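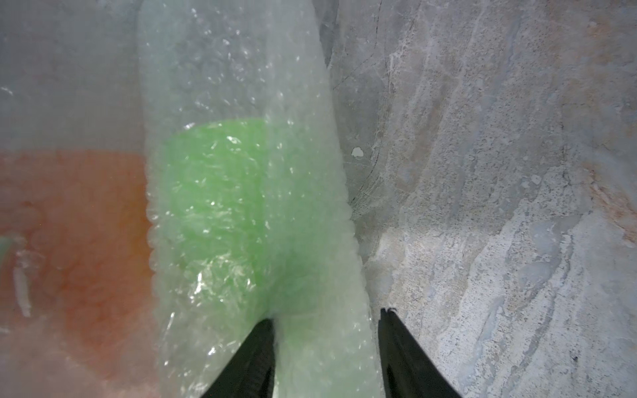
How do you pack plastic wine glasses so the stems survive the trip? Wrap each one by itself, and give the stem as much padding as the bowl.

RENVILLE, 2025-07-17 — Flirkurari, the party tableware rental shop, will wrap every plastic wine glass singly before it leaves the Renville store. The change covers over 400 stemmed glasses in green, orange, pink and yellow.
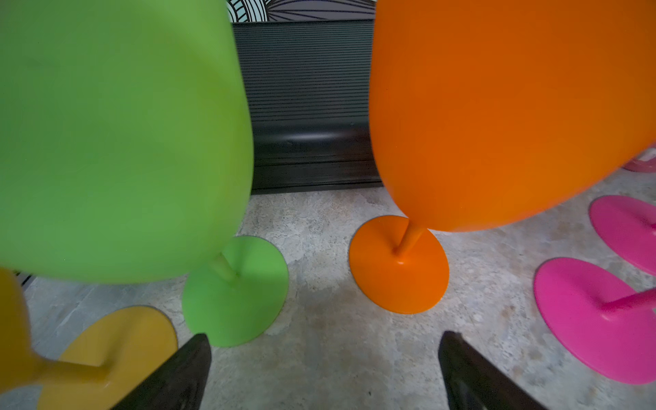

Orders may mix colors at no extra charge. Glasses used to go out stacked in cartons, and customers told the shop in March that some came with scuffed bowls.

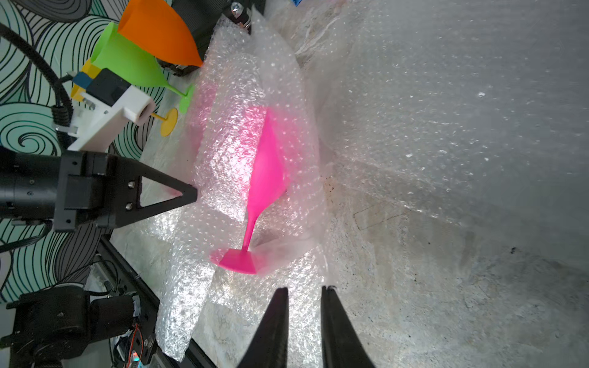
Bubble wrap can be sent back with the glasses — the shop will reuse clean sheets. Orders already booked will be packed the new way too.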